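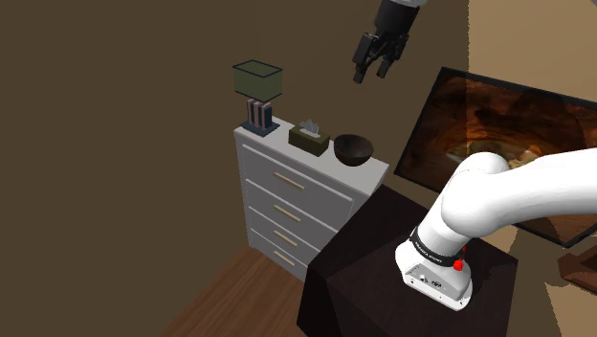 Fenden room-reset package, reviewed after 6 weeks

Rating: 2 out of 5

Our hotel, the Pisine, has 44 rooms and a housekeeping crew that could use a hand. Fenden sells an arm, plus the simulator you plan its jobs in, and the pitch is that it puts the small stuff back where it belongs so your people can get on with beds and bathrooms. I run the morning shift and was asked to try it. I went in doubtful and I still am.

The simulator is the better half. You lay out a room, furniture and all, and try jobs without risking a guest's things. Setup took me 60 minutes for our basic double. The manual says less.
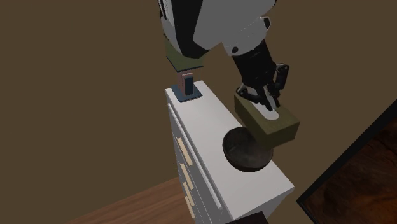
What it changes for the crew is harder to like. Jihad Matar has done our second floor for years and resets a dresser top while talking to you about something else. Now she'd be asked to leave it for the arm and then check the arm's work, so the job gets duller and I doubt it gets shorter. Look at how much machine hangs over that dresser for one green box, with the lamp and the bowl both still on top. Jihad would have moved it with her left hand.

Fenden calls this "freeing up staff." I asked what they'd be freed up for and got a brochure. Our owners heard "fewer hours," and so did the crew, who asked me straight out in March whether anyone was going. I had no answer to give them.

Support was polite and slow. Ticket 2153, on saving layouts, is still open.

Buy the simulator if they'll sell it separately. Talk to your housekeepers before you look at the arm.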